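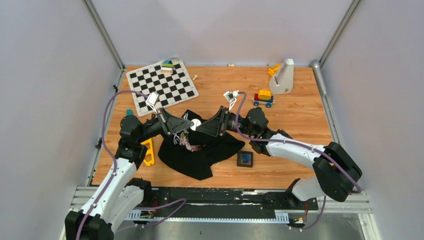

Rodrigo Bettencourt has run the school leavers' evening at Stoka for the past two years. This year's is his last before he hands the job to Aurora Ramalho, who teaches chemistry at the same school, and the order of events has changed.

"The certificates used to come at the end," he said. "By then the younger brothers and sisters were asleep on the coats. We now give them out first, in register order, and the speeches follow."

The hall is licensed for 800 people. Each leaver receives two seats for family, and any left over are released at the school office on the morning of the event. Bettencourt said the limit was set by the fire exits on the north side, one of which opens on to the cycle racks.

"We asked for the racks to be moved. They will be moved in September. That does not help us."

Ramalho has taken over the accounts. The evening costs 2,000 euros, most of it for sound equipment and the hire of chairs. Tickets are free. The parents' association meets the cost from its winter book sale, and a collection at the door goes to the school library.

"The chairs are the part I would look at again," Ramalho said. "We own 50 that are never brought up from the basement. The lift is too narrow for the trolley, so they would have to be carried."

The music has also been settled. The school band will play as families arrive and again after the certificates, under Vitória Paiva. She has cut the programme to four pieces, one of them by a pupil in the leaving year.

"The old programme ran over," Paiva said. "Two of the pieces were there for the trombones, and the trombones left last summer."

Asked whether he would attend next year, Bettencourt said he would, in the audience. His daughter is in the year below – she will need both of her seats, and he expects to be given one of them.

Doors open at half past six. Families are asked to use the Lobo Street entrance, as the main gate will be closed to cars.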